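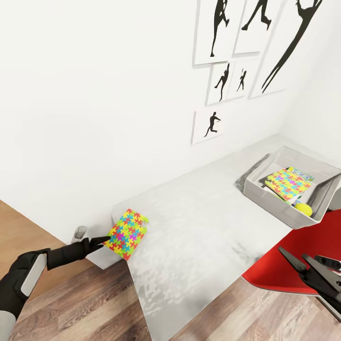 I have worn brown eyeshadow for my entire adult life. Taupe, mushroom, toast, something called Wet Sand that I bought twice because I forgot I already had it. My drawer looks like a tray of tea biscuits, and I was perfectly happy with it until last August, when I sat across from a woman on the train to Adard who had one stripe of pure cyan along her lower lashes and nothing else on her face that I could see. I thought about that stripe for days! So I decided to spend the winter learning to wear real color, and I mean real color, the yellow and orange and magenta and purple and cyan all jammed together on that puzzle box, with the mottled grey tabletop standing in for everything I'd worn up to then.

My first mistake was buying a huge palette. The Dristen Carnival has 100 shades in it and weighs about as much as a hardback, and I fell for it completely in the store because swatched on the back of my hand everything looked like candy. On my eyelids it was a different story. The yellow vanished. The purple went grey by lunch. The red made me look like I'd been crying in a stairwell (a coworker brought me a cup of tea and asked if I wanted to talk).

What fixed the yellow was white pencil underneath. I'd read this a hundred times in magazines like this one and never bothered, and I'm a bit cross with myself. You scribble a soft white or cream pencil over the lid, pat it out with a finger until it's tacky, then press the color on top with a flat brush. Press, don't sweep! I had been sweeping everything for twenty years because brown shadow lets you get away with it. Bright shadow doesn't, and it'll tell on you by landing in your cheek.

Which brings me to doing your eyes first. I know, I know. But I was putting on foundation, then shadow, then scrubbing blue dust off the foundation and starting over, and I did that every morning for two weeks before it dawned on me to swap the order. Now I do eyes, wipe underneath with a cotton pad and a little micellar water, and then do the rest of my face. It saves me so much time I've gone back to eating breakfast.

Liner is where I'd send anybody who's nervous, though. The Kolev gel pencils come in six colors and I own four of them, and the green is the one I reach for on a day when I have meetings. It's a deep bottle green, and from a few feet away it reads as plain dark liner, so you get to have it as a little secret. The orange I was sure I'd hate. It's gorgeous! I have blue eyes and it makes them look lit from behind, and my sister, who never notices anything, asked if I'd gotten contacts. If your eyes are brown, lucky you, because the cobalt will look better on you than it ever will on me.

A few things didn't work out. The Hurnero liquid shadow promises up to 800 minutes of wear, and I'd believe it, because I couldn't get the stuff off. I went to bed with a magenta crease and woke up with a magenta crease and a magenta pillowcase. An oil cleanser finally shifted it on the second try. The color is beautiful, so I'm saving it for weddings. I also tried matching my eyes to my sweater, on the theory that it would look pulled together, and it looked like a uniform. Bright eyes seem much happier with navy or a plain white shirt, or that old charcoal cardigan you've had forever.

Then there's the rest of the face. With a strong eye I've mostly given up lipstick and just use balm, and I go easier on blush than I used to. Mascara is still a yes. Without it the color sort of floats there with no edge to it, and I looked unfinished in every photo from November. Brown mascara is softer with the warm shades, and I use black with blue and purple.

My Carnival palette has settled down to a working crowd of maybe nine shades, and the other pans are still as smooth as the day I bought them. I'd tell a friend to skip it and get two pencils instead, one dark and one a little bit silly, and wear the silly one to the grocery store on a Saturday. That's where I took the yellow for its first outing. The girl at the checkout leaned over the scanner and asked me what I'd used, and I was so pleased I left without my eggs.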